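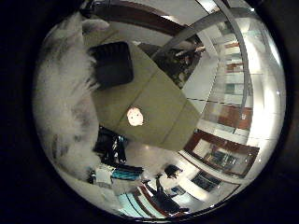
Home Tech & Gadgets > Are house robots anywhere near ready?

threadbare_17
My brother-in-law is convinced he'll have a machine tidying his living room before his youngest starts school. He sent me three videos last night, all of them sped up, all of them in a kitchen with one mug in it. I clean houses for a living, so I have an interest here, and I'm asking people who have had their hands on these things. Can any of them do a normal living room yet? I mean stuff on the couch, stuff on the floor, a bag somebody dropped, a pet or two. I don't mean carrying a block from one tray to another.

Povilas S.
Short version, no. Longer version, it depends what you'll put up with. I did contract work at Kuipers (warehouse fittings, you won't know them) and we had an arm on trial for packing drawer runners. Same part, same bin, same light all day. It was decent at that. Then somebody switched to a supplier whose bags were shinier and it spent a morning grabbing at air. Your living room is nothing but shiny bags.

mahlet_a
Shiny bags can be dealt with, that's a bit 2-years-ago. The newer ones learn from people doing the job, so they've seen a lot of bags. I think folks here judge the whole field by whatever they saw at a trade show.

Povilas S.
I judge it by what I had to unjam.

threadbare_17
Fair enough Mahlet, but "seen a lot of bags" doesn't tell me much. My question with a bag on the floor isn't what it is, it's what's in it. Laptop? Lunch? Is it going out the door in ten minutes or has it been there since March? I ask the client, or I know the client. What does the robot do?

mahlet_a
It asks too? They can talk now.

Said Filali
Great, so I come home from work and get interviewed about my own couch.

I'll give you my one bit of experience. We had the Irkine thing at the community center on loan, the one on wheels with a single arm. Its party piece was toys into a basket. We timed it once against my daughter, who was six and not trying. She did the corner in under 2 minutes. The robot took 40, and it put a shoe in with the toys and left a stuffed rabbit because it was leaning on a cushion. To be fair to it, nothing got broken and it never bumped anyone.

gutterball
40 minutes while I'm at work is 40 minutes I don't care about though. Dishwasher takes longer than me too and I'm not giving it back.

Said Filali
Sure, but you don't have to stand next to the dishwasher. They told us somebody had to be in the room the whole time with the stop button. So it's 40 minutes of mine after all.

gutterball
OK yeah, that kills it.

Ebise Ejigu
Upholsterer here, so a slightly different angle. People talk about couches like they're tables. They aren't. Fabric gives when you press it, a seam will catch anything with an edge, and a small round thing left in the middle of a seat cushion will roll for the crack the second you lean on the fabric next to it. I've pulled more marbles and little toy heads out of sofas than I could tell you. Picking a small thing off a soft seat without pushing it down the back is a knack. I'd want to see a machine do that again and again, unsped, on somebody's real furniture, before I believed a word.

And anything shaggy, long pile throws, sheepskin, forget it. Where does the fluff stop and the thing lying on it start? I have trouble with that myself without my glasses.

mahlet_a
Soft grippers are pretty good on small objects now. I have seen one take a grape off a towel.

Ebise Ejigu
How many grapes before that one?

mahlet_a
I didn't ask, ok. Point taken. But I do think you're all describing problems that get smaller every year, and talking as if they're fixed in place.

Samah Slaoui
They do get smaller. I've also been told "next year" since I had dark hair. I run a small alterations shop and we looked at a folding machine from Pridadetti. The brochure said 133 garments an hour. Read the footnote and it's one size of T-shirt, fed in flat, by a person. My girl Furaha stands there and feeds it flat? She may as well fold it. We bought a better table and everyone's back improved.

What I will say is the robot vacuum earns its place. It does one dull job badly every day and that adds up to a clean floor, provided I pick up first.

threadbare_17
"Provided I pick up first" is the whole job for me! Half of what I bill is picking up. Vacuuming is the restful part.

lonnie_drywall
Anyone tried the Furora app where you rent one by the month? Neighbor is on the waiting list.

Povilas S.
Ask the neighbor whether there's a person driving it remotely. Some of these outfits have somebody with a headset doing the hard bits. Then you have a cleaner, she's just in another city and she can't smell the litter box.

mahlet_a
That's how it learns though. I'd let one in on those terms.

Samah Slaoui
I would not! My bedroom door doesn't even shut properly.

threadbare_17
Thanks all. I'm telling my brother-in-law to hold on to his money, and I'm not turning down new clients yet. Mahlet, if you find a video at normal speed of one doing a whole messy room start to finish, post it and I'll watch all of it, I mean that.

mahlet_a
Deal. Might be a while.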